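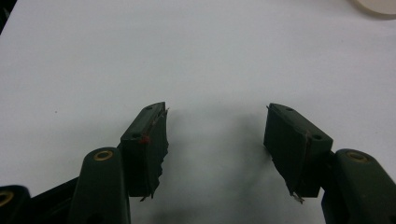
I finally cleaned out the snack drawer on Monday, and it ate my whole evening. The drawer had gotten to the point where you had to push down with one hand and shove with your hip to get it closed, and something in there always crackled back at you. My rule for any big sort is that I need a bare surface before I touch a thing. A smooth white tabletop like this one is my favorite kind for it, all that blank space and every crumb shows up! (My last table was a busy dark pattern and I swear I lost half a box of sprinkles on it for a year.)

So then out it all came. Crackers, dried apricots, three open bags of the same Grornden pretzels, a sack of Mazandarani rice that has no business in a snack drawer but had been living there since December. I pulled out the kitchen scale too, just out of nosiness. The rice sack said 900 grams on the label and there were 700 left, so at least we'd made a dent. The pretzels, all three bags put together, came to 100 grams. That's a handful! We were storing three bags for one handful.

Cans and boxes are easy, they stand where you put them. My trouble is bags, and I have opinions.
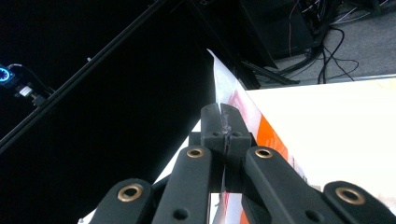 The big fat crinkly ones I can deal with, you roll the top down and clip it and you're done. It's the thin ones that get me. Take a see-through bag like this, with the orange band and a bit of red and pink printing: it's so flimsy that you want to pinch it right at the edge, and even then the corner sticks up in a crinkled point. Roll those and they unroll. Clip them and they flop over the clip. I've tried rubber bands, clothespins, and a set of Tundmont clips that were so strong they tore the plastic. What I do now is stand them up in a shoebox, edges up like file folders, packed close enough that they hold each other shut. It looks a little silly and I love it.

I ended up with 7 bags in the shoebox, the rice moved to the shelf where it belongs, and one jar of pretzels. The drawer closes with a finger now. I've opened and closed it more times than I'd like to admit. Next up is the cupboard over the fridge, where I'm pretty sure there's still a tin of Clurnside cocoa from before we moved in, and I'm going to need the step stool for that one.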